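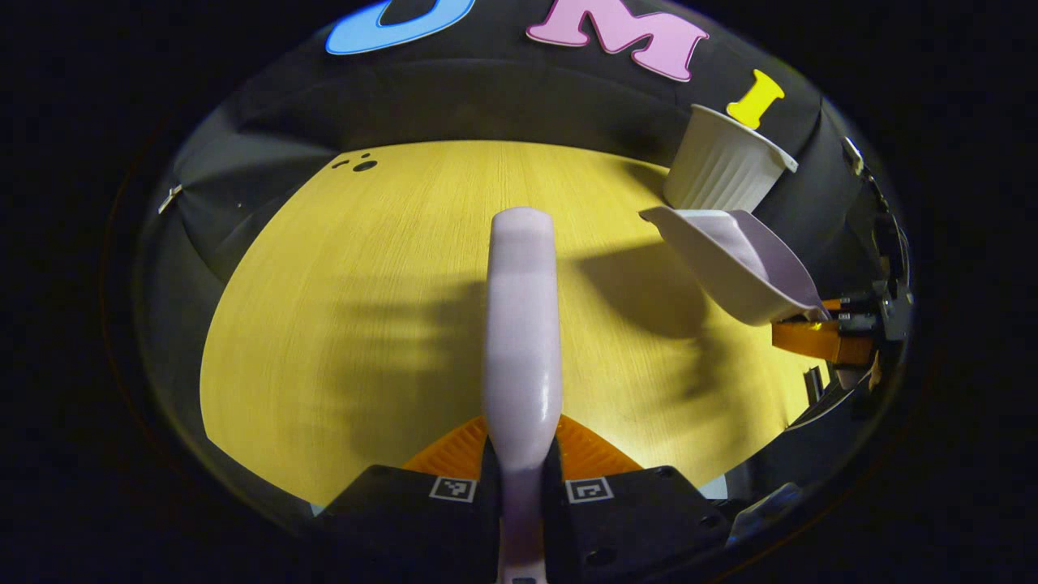

Cómo grabar demostraciones con pinza de mano sin llenar el disco de basura

Cada pocos meses alguien publica que con una pinza de mano, una cámara y una tarde libre se entrena una política que luego funciona en cualquier brazo. Llevamos desde noviembre grabando con este método en Saltutico y mi opinión es bastante más tibia. Sirve, sí, pero el grueso del trabajo está en cosas que los vídeos promocionales se saltan. Esta guía recoge el procedimiento que seguimos ahora, después de tirar a la papelera una primera tanda de 300 episodios.

Qué hace falta

Dos pinzas con sus cámaras de ojo de pez, los marcadores cuadrados ya pegados, una mesa que no se mueva y tarjetas de memoria de sobra. El programa de grabación es Corkus, pero cualquier otro que guarde vídeo e inercial con la misma marca de tiempo vale igual. Si solo tienes una pinza, las tareas a dos manos quedan fuera.

Paso 1. Escribe la tarea antes de tocar nada

Una frase con el estado inicial, el final y lo que cuenta como fallo. «Recoger con la pala y echar en el vaso» no basta. ¿Con qué mano? ¿El vaso se sujeta o se deja en la mesa? Si dos operadores responden distinto, el conjunto tendrá dos tareas mezcladas bajo un mismo nombre, y el modelo hará la media de ambas.

Paso 2. Comprueba los marcadores

De ellos sale la apertura de la pinza. Abre y cierra del todo cinco veces al empezar cada tarjeta y mira la curva que devuelve el programa. Tiene que llegar a los dos extremos sin saltos. Una luz lateral fuerte o una esquina despegada la estropean, y el vídeo se seguirá viendo perfecto.

Paso 3. Haz la pasada de mapa

Antes de las demostraciones, mueve la pinza despacio por toda la zona de trabajo, con giros suaves y a varias alturas. Un fondo liso es cómodo para la vista y malo para la localización, que necesita detalles a los que agarrarse. Nosotros perdíamos la trayectoria sobre todo al acercarnos mucho a la mesa. Si cambias algo grande de sitio, repite el mapa.

Paso 4. Graba los episodios

Empieza y termina con las pinzas quietas un segundo. Muévete más lento de lo que te pide el cuerpo. No corrijas con la otra mano, ni empujes el objeto con el codo: el robot no tiene codo. Cambia la posición inicial de los objetos entre episodios, y cámbiala de verdad, no dos centímetros a cada lado. Descansa cada 14 episodios. Con el brazo cansado los agarres se vuelven perezosos y se nota en los datos.

Paso 5. Filtra el mismo día

Procesa las trayectorias y descarta las que tengan cortes o saltos. De 700 episodios grabados en la segunda campaña nos quedaron casi 200 fuera. Los manuales que he leído hablan de la recogida como si este paso no existiera. Guarda los fallos en una carpeta aparte – con el motivo escrito – y no los borres hasta haber entrenado una vez.

Sobre las promesas de generalización

Hendricks e Ilgate, nuestras otras dos salas, usan las mismas pinzas y la misma hoja de tarea. Aun así, la política entrenada solo con datos de aquí falló allí en cuanto cambió la altura de la mesa. Mezclar grabaciones de las tres salas ayudó más que duplicar las nuestras. No tengo pruebas de que eso valga para otras tareas y desconfiaría de quien lo asegure con una sola demostración.

Última revisión: 2019-06-10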